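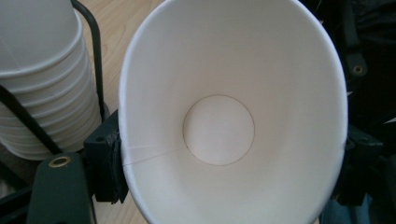
Slide 1. Plain white cup, mouth toward the viewer. Side seam on the left wall, base disc at the bottom.

Speaker notes: What Holds a Paper Cup Together
Marilou Soriano, Espiritu packaging evening, Saturday session

Leave slide 1 up while people sit down. Start when the door closes.

Opening. Say name, say Famard, say cup line. Skip the company history; the host has it in the program. Tonight covers one product, the single-wall paper cup, and mostly the three places where paper meets paper. Lids are a separate talk. Printing comes up only where it interferes with a joint.

Point at slide 1. Names for the parts, so the rest of the talk makes sense:
Rim: the rolled edge at the mouth.
Sidewall: the tapered part.
Side seam: the line on the left where the wall overlaps itself.
Base: the flat disc at the bottom.
Base seam: the faint tan-brown ring around the disc.
Give people time to find the side seam. It is pale on white and the projector in this room washes it out. Ask for the front lights to go down if needed.

Blanks. The sidewall starts as a flat piece shaped like a section of a ring. The long curve becomes the mouth, the short curve becomes the bottom. Blanks are cut from coated board, and the grain direction matters. On our line the grain runs from mouth to base. Turn it the other way and the rim curls more easily, but the wall gives when you squeeze it. Pass the two loose blanks around now, one in each direction. Have people bend them both ways. Collect them before the break, they went missing last time.

Coating. Hot-drink cups are coated on the inside. Cold-drink cups are often coated on both sides, on account of condensation. The usual coating is a thin plastic film, and that film is also what makes the seal. It softens under heat, the two layers are pressed, it cools, they stay together. People call this a glued seam. I do it myself. On a film-coated cup there is normally no separate glue. Water-based coatings behave differently at the seam and need their own heat settings. If somebody asks about Cellora board, say we have run trials and the results are not ready to show.

Side seam. The blank wraps around a tapered form called a mandrel. One edge laps over the other, heat goes on just before the clamp comes down. Overlap has to be the same from top to bottom. Things that go wrong:
Skewed wrap. The overlap is wide at the mouth and narrow at the base. The cup may hold water for a while and then weep near the bottom.
Cold seam. Looks fine, peels cleanly by hand. No fiber tear.
Overheated seam. Brown marks, blistered film, sometimes a smell.
Raw edge exposed on the inside. The cut edge of the board is uncoated, so liquid gets in there first. You see it as a darker line that spreads from the seam.

Explain fiber tear properly. Pull a seam apart slowly. If paper comes away with it, the bond was stronger than the board, and that is a pass. If the two faces separate smooth and shiny, reject. Do the pull here with the sample cup from the box. Hold it up high, the back rows cannot see the table.

Base. The disc is punched and formed with a short skirt pointing down. The bottom of the sidewall folds in around that skirt, and a knurling wheel presses the layers together from the inside. So the disc sits a little above the table, and the cup stands on the folded ring. Turn the sample over and show this. The view on slide 1 is from the mouth and gives you only the upper face of the disc.

The hardest spot on the cup is where the side seam meets the base. On slide 1, follow the side seam until it reaches the ring. Everywhere else around the base you are folding a single wall. At that point the wall is doubled, so the fold is thicker and the wheel has to climb over it. Most of the leakers I have cut open leaked there. A small amount of extra pressure helps. Too much cracks the coating.

Rim. Curled outward in two steps, with a little lubricant on the tool. It stiffens the mouth, gives the lid something to snap over, and keeps the cut edge away from the lip. Same story at the seam: double thickness, so the curl tends to flatten or split there. Lid leaks are often blamed on the lid. Check the rim at the seam first. If the board is too dry it cracks, too damp and the curl opens up again. Store board in the same room as the machine overnight before running it.

Testing. Keep this short.
We pull 100 cups per lot from the packing end, never from the start of the run.
Fill with dyed water, stand on white blotting paper, check at the end of the hold period.
Any spot on the paper, mark the position on the cup before emptying it.
Position is the useful part of the record. A leak count alone tells you to stop the line and gives you no idea where to look.

Worked case. The Zutex order, cold cups, lot 304. Spots on the blotting paper, all of them next to the side seam. We changed base pressure first, which was a waste of a morning. Then we measured the overlap and found it narrowing toward the base. The blank stop had worked loose. Tightened it, ran 500 cups, pulled another sample, clean. The base setting then had to go back to where it was, and we forgot that until the next shift.

Break for questions here if time is short, and drop the stacking section.

Stacking. Cups nest on the taper. Too tight a nest and they lock together, and the person at the counter pulls out 2 at a time. The base fold acts as the stop, so a change in base depth changes the stack height and the sleeve no longer fits. Tell the packing end before adjusting anything at the bottom of the cup.

Likely questions:
Can they be recycled? Depends on whether the local mill can separate the film. Do not promise anything.
Why does a cup go soft? Usually liquid in through a raw edge. Long contact with a hot drink also softens the board.
Double wall? Same inner cup, with a second wrap outside. The inner seams are made the same way.
Microwave? Refer to the marking on the pack.

Return to slide 1 for the last questions. Sample cups and cut sections are on the side table. The knife stays with me.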